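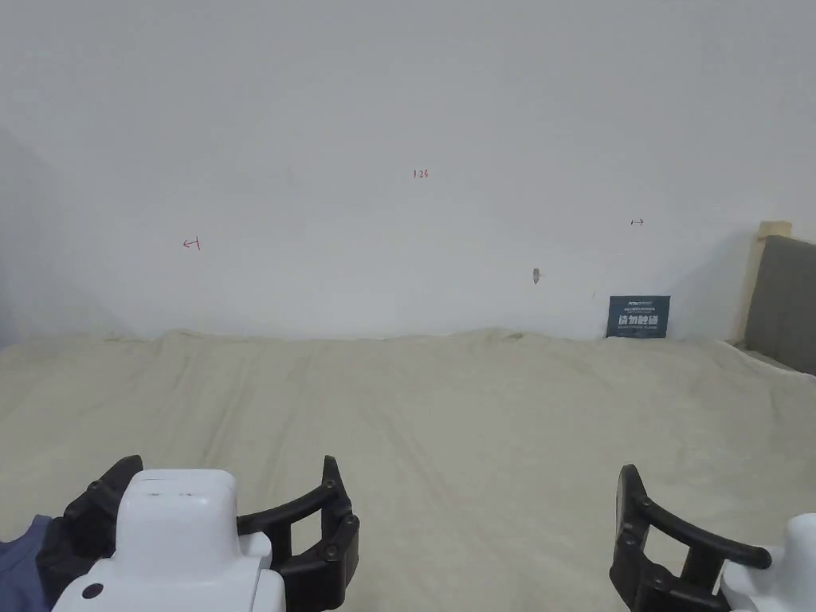 SUTEN OPENS EQUIPMENT PLANNING SCHEME FOR SMALLER FIRMS LOOKING AT ROBOT HANDLING

For immediate release
Tuesday, July 9, 2024

Suten has opened bookings for its new equipment planning scheme, meant for laundries, soft furnishing makers and small warehouses who want automated handling and have no idea what to put in the budget. Places on the first round: 22. Bookings open now, close when full.

The scheme covers the bit before the purchase order. What to buy, what to hire, what to leave for another year. Suten doesn't take commission from any maker and will not be selling arms or grippers itself under the scheme.

"Most of the calls we get start with a price somebody has seen for an arm," said Hanan Matar, head of planning at Suten. "Fine, but then there's the table, the guarding, the floor, the power, the spare fingers, the person who looks after it on a Thursday night. We had one firm in March who had signed for the arm and had no line at all for the grippers. That's a hard meeting."

How it runs

Stage one is a site visit, one day. Suten staff go through the job by hand using hand-held grippers, one in each hand, on the customer's own table with the customer's own cloth or stock. Cream cloth, crumpled, is a good hard test and the team likes to start there. If a person holding two grippers can't do the job with them then there is not much point pricing a robot for it yet, and the report will say so.

Stage two is the written plan. Three budgets: bare minimum, sensible, and the one the engineers would like. Each has purchase, fitting, training and upkeep for the first five years. Running costs on there own page so finance can pull them out.

Stage three is optional. A review once quotes are in, Suten reads them line by line with the buyer and flags what's missing.

What it costs

Site visit and written plan together are £1222 plus VAT. The quote review is £540 plus VAT if taken at the same time. Travel included within England and Wales, Scotland and Northern Ireland by arrangement. Firms that book the review later pay the rate current at the time.

No charge if Suten cancels. Customers can move their date once, free, with a week's notice.

Partners

Drosano is supplying gripper fingers and fixings for the visits on loan. Tokum is handling the booking system and customer records. Neither sees the finished plan unless the customer passes it on.

The scheme follows a pilot run with Petrenko, a linen hire business, which had been planning to replace two folding stations at once. After the visit it split the spend over two years and put the second station back. Petrenko also moved a chunk of money out of the arm and into tables and lighting.

"They'd asked for speed," said Matar. "Watching the work by hand it was mostly picking one layer off another that ate the time. So that's where the budget went. A faster arm wouldn't of helped them much."

The planning checklist used in the pilot has 76 lines. Anyone can have it free, customer or not, by emailing the press address at the foot of this notice. Some of what's on it:

- who signs off the spend, and at what limit
- lead time on grippers as well as on the arm
- spare parts held on site, and which shelf
- table height, and whether staff still need to use the table
- insurance, tell them early
- downtime during fitting, who covers the shifts
- what happens to the old kit

Who can apply

Any firm in the UK with a handling job done by hand at least four days a week. No size limit as such, though the prices and the forms are set up with smaller outfits in mind. Firms who already have a supplier quote are welcome, bring it. Firms with nothing on paper also welcome.

Visits start in the autumn. Applicants will be asked for a short note on the job, a rough idea of spend and a site address. Please dont send drawings at this point, they only get asked for again later.

Further dates will be announced once the first round has been booked.

ENDS

Notes to editors

Suten advises firms on buying and planning for handling equipment. All prices exclude VAT. Hanan Matar is available for interview by phone, mornings best. Copies of the checklist on request.

Contact: Suten press desk | © 2024 Suten. All rights reserved. | Back to top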